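Imprimer cette page – Envoyer par e-mail

Pince à main Vovum – version 2

La Vovum est un outil de préhension que l'opérateur tient dans la main. Elle sert à enregistrer des gestes avant de les transférer sur un bras, et aussi à comparer plusieurs pinces sur la même tâche. Nous la proposons seule ou avec la paire de cubes marqueurs Damik.

Dans nos essais, nous préférons les objets ordinaires de la maison et du bureau. Une bouteille en verre, haute et avec une étiquette à reflets dorés, est un bon test pour la caméra de la pince – les reflets montrent vite si l'exposition est mal réglée. Pour les cubes, Gintarė Dzene conseille de garder toujours une face au moins bien visible depuis la tête.

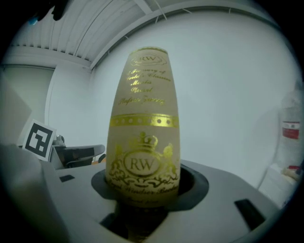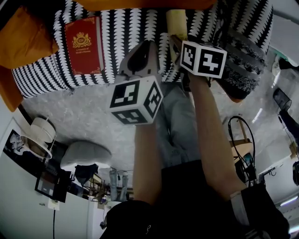
Ce que nous comparons

- La vue proche, depuis la pince : lisibilité de l'objet, zones d'ombre.
- La vue depuis la tête : position des deux mains, marqueurs cachés par les bras.
- Le confort de la poignée après 100 prises.

La version 2 remplace le modèle 511, dont les pièces restent disponibles jusqu'en mai. Les doigts de l'ancien modèle ne se montent pas sur la nouvelle pince. Pour un prêt d'essai de 3 semaines, merci d'écrire à Arturo Sanna en précisant le contrôleur que vous utilisez.

Contact : Arturo Sanna, service essais – © Cotach – Haut de page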